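Resetting the folding arm after the Mallomton move

January 5, 2024

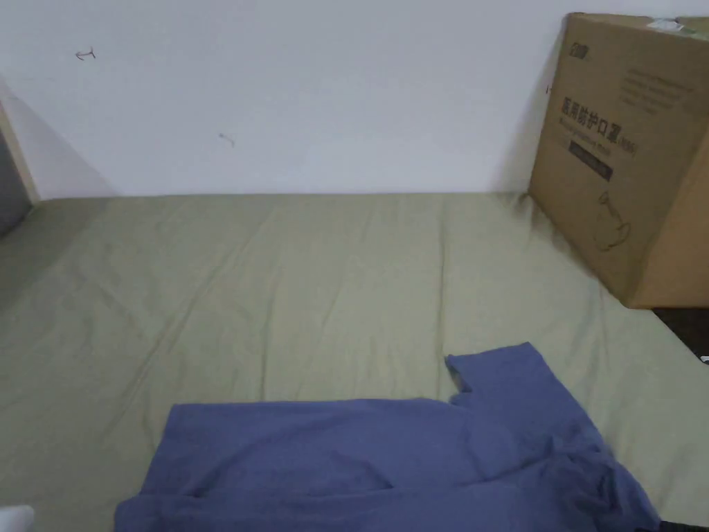
The Jemex arm lost its home position in the move from Pernville, so I spent the evening putting it back. I reran the joint zero first, then the wrist, then tightened the base clamp – it had worked half a turn loose. For the folding check I use the bed, with a blue-violet T-shirt laid out flat on the olive sheet and a mask carton standing against the wall as a fixed mark. The sheet needs pulling tighter than that, as creases throw off the edge finder. Cycle counter reads 698. I grease the elbow at 2,000, so that can wait until May.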